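Joining Binding Ends with a Diagonal Seam

The method below is for double-fold binding cut 2 1/2 inches wide. It leaves no lump at the join, and the finished seam looks the same as the others in the strip.

You need:
Binding, pressed in half lengthwise, at least 10 inches longer than the total of all four sides
Walking foot
Fine pins
Marking pencil

1. Start along one side of the quilt, well away from a corner. Leave a 10 inch tail unsewn. Stitch with a 1/4 inch seam, mitering each corner as you come to it.

2. Stop 10 inches or more before the starting point. Backstitch, cut the thread and take the quilt out of the machine.

3. Lay both tails flat along the raw edge. Trim the first tail square near the middle of the gap. 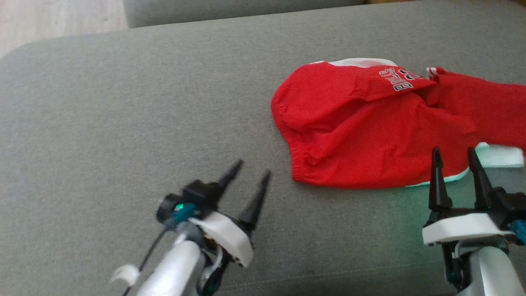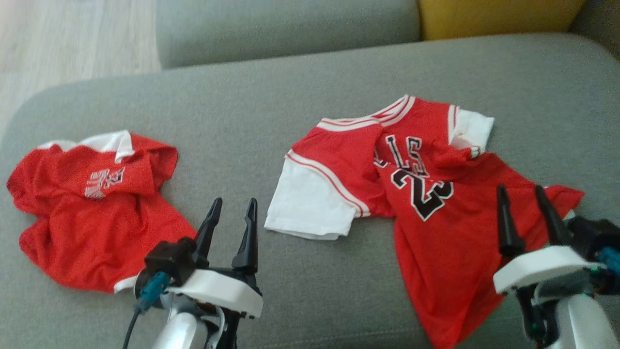 Red athletic clothing on a gray sofa

4. Lay the second tail over the first. Measure 2 1/2 inches past the trimmed end (the cut width of the strip) and trim the second tail square at that mark.

5. Open both tails. Place them right sides together at a right angle, draw a line from corner to corner and pin on each side of it.

6. Fold the quilt loosely to give some slack. Sew on the line.

7. Check that the binding lies flat before cutting. Trim the seam to 1/4 inch, finger press it open and refold the strip.

8. Stitch the gap closed, overlapping the earlier stitching at both ends.

For other strip widths, change the overlap in step 4 to match.

Rowena Baluyot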